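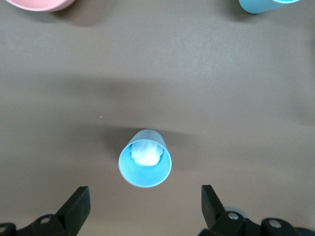
Hi, I'm Celeste Figueiredo, and Drosden is my little plugin shop. I build WordPress add-ons for people who run their own sites and would rather be doing something else with their afternoon!

It all began in June with a bakery site that had 1000 old posts and a menu nobody could find anything in. I wrote a small script to sort the drafts by last edit, the owner loved it (she still emails me about it), and I figured other folks might want it too. That script grew up and became Ulano, our scheduling plugin. It lets you line up posts on a calendar, drag them to a new slot and leave notes for whoever is editing next.

Then came Furtado, which cleans out old revisions and spam comments. One customer ran it on her recipe blog and cleared 2501 revisions in one go – she sent me a screenshot with a lot of exclamation marks in it.

We're two people most of the time, plus a tester who breaks things for a living. Every release gets tried on 40 themes before it goes out, and I answer the support mail myself, usually with coffee.

Next up is Urus, a backup tool for small shops. It's still in beta and we have room for 80 testers, so if you'd like to poke at it, use the contact form and tell me which version of WordPress you're on.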